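Fruit, kettles and a clear bed: August at the house share
From the Hultora residents' newsletter

The bed-tray breakfast was the idea that came up most often when we asked for ways to make the guest rooms more welcoming. Kirsten Hafstein has taken it on for the rest of the summer, and the first room to be set out was the back one with the long bookshelf over the bed. Part of the lavender duvet was covered with a pink sheet and the green tray went on the duvet, filled with fruit. 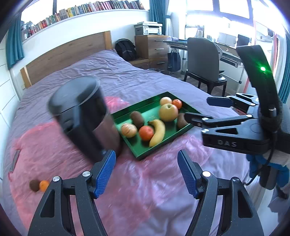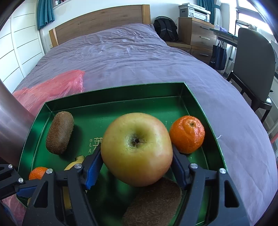
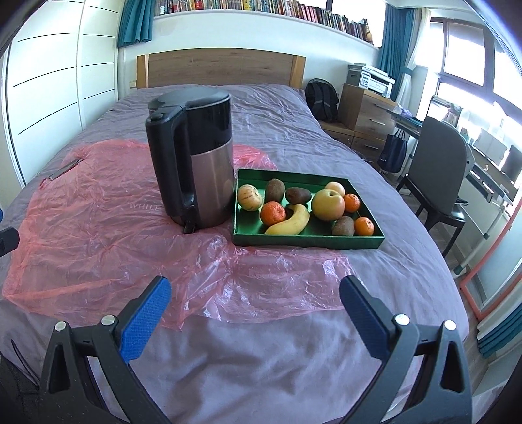 What goes on the tray

Kirsten's rule is fruit that can be eaten without a plate. Kiwis, mandarins, a banana and one large apple make a good base, and anything else depends on what the shop has. A pear or a peach is fine if it is still firm. Avocados are allowed, although Edin Berisha would like it noted that he has never met a guest who wanted one before nine in the morning.

Please wash everything except the bananas, and dry it well before it goes on the tray. Kiwis need a teaspoon and a small knife, which are in the top drawer on the landing. Put the heaviest fruit in the middle and leave the rim clear so that the tray can be picked up at both ends.

We buy from Jurić on the corner when we can. They will put a mixed bag together if you ring before four in the afternoon. Ask for it on the Hultora account and leave the receipt in the blue folder.

Kettles

Each guest room is to have its own kettle. They can stand on the bed while the room is being set up, but they must be on the desk, close to a socket, before the guest arrives. Do not fill them in advance. Guests would sooner fill their own, and two of the older ones drip at the spout when they are carried.

Limescale is still a nuisance on the top floor. Edin descales in the first week of the month, so if a kettle looks bad before then, take it down to the utility room and swap it for one of the spares.

Protecting the bedding

The duvets were washed in July and we would like them to last until October. Banana and peach both leave marks that do not come out at a low temperature, so lay a sheet down before anything is put on a bed. Shake it out of the window afterwards, fold it and put it back on the Skasero shelf in the airing cupboard. If it has a tear longer than your hand, throw it away and take a new one.

What it has cost

The guest room fund stood at 3,380 kronor at the start of the month. Fruit and teaspoons came to 70, which left 3,310. The spare kettles and a new drying rack took another 525, so we now have 2,785 in hand. That should see us through to the autumn - the next large item is pillows, and those can wait.

If you have a tray at home that you no longer use, Kirsten would be glad of it. Leave it outside room 318 with your name on the back.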